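Inside the old towers: the Drirncombe repair bench gallery
Last updated: July

A few of you asked what we get up to in the back room at Ellwood. It's mostly old desktop computers at the moment. Dravgate had a clear-out of their office machines and 14 of them came our way, all the same dull silver inside, all with a generous helping of fluff. I love them! They were built in the days when you could get your whole hand in and the maker had gone to the trouble of colouring things in for you.

I should say I'm no engineer. I learned all this from Lorraine Naylor, who used to look after the machines at Arton and who can take a drive out with her eyes half on the crossword. She let me loose on my first tower on a wet Saturday and I had a screw stuck under the motherboard within ten minutes (it rattled out in the end, after a lot of tipping). These days I'm allowed to do one from start to finish, provided I label everything as I go.

The drives come first. Whatever else happens to a computer, we want the old hard drive found, noted down in the book and dealt with before anyone starts wondering about the rest. The book is a proper paper one with a red spine, and the last number in it when I looked was 1,663, which goes back to long before my time. Lorraine's handwriting for the first half, somebody very fond of green biro for a while, and then me.

If you've never opened one of these, a 3.5-inch drive is a solid little lump, a lot heavier than people expect, and it often rides in a plastic carrier so you can slide it in and out of its bay without hunting for tiny screws. Two leads go to it, one for power and one for data. Pull the plugs by their ends and keep your fingers off the wires — I've said that so many times now that my nephew says it back to me when he unplugs the toaster.

The cables are the bit I find fiddly. There's never quite enough slack where you want it and far too much where you don't, and every one of them wants to be lying across the thing you're trying to reach. My method is to follow each one with a finger to where it ends before touching anything. Lorraine's method is to just know. If a clip is holding a cable down, I undo the clip and leave it on the cable, otherwise they end up on the floor and then in the hoover.

We keep the good bits, by the way. Data leads go in a biscuit tin, drive carriers get stacked by shape, and loose panels are wiped over and put aside in case another tower turns up missing one. I had a count-up of the leads and cables one slow afternoon, tins and drawers and the box under the sink, and got to 455. Almost 100 of those were the same kind of power lead! If you need a power lead, please, please come and ask.

The most satisfying job of the lot is the small stuff at the end, when the big pieces are done and you've got odd bits of plastic to sort out. Some of it is clever little moulded work that you'd never notice from the outside, with tabs and pockets and frames all in a row. I do sometimes sit and admire it for longer than I ought to. Tea goes cold, the radio goes round to the news again, and there I am with a bit of grey plastic.

If you've got an old tower in the loft and fancy having a go with us, bring it along with the side panel on and the power lead off, and any keyboard can stay at home as we've got a shelf of those too. We're through the blue door, up the step, second on the left. Shout if it's locked, we'll have the radio on.
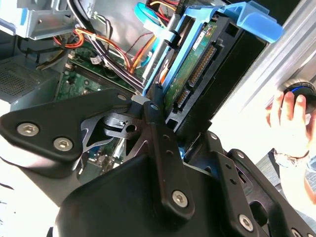
Drive in its light blue caddy, green circuit board showing, with the orange, red and yellow power wires running across behind.

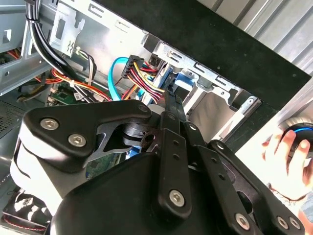
The drive bay end of a silver case, and the bright blue SATA cable doing its big loop — my favourite colour in the whole machine. 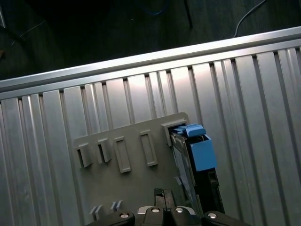
Grey plastic panel with its row of five slots, the last one filled by a black and blue piece.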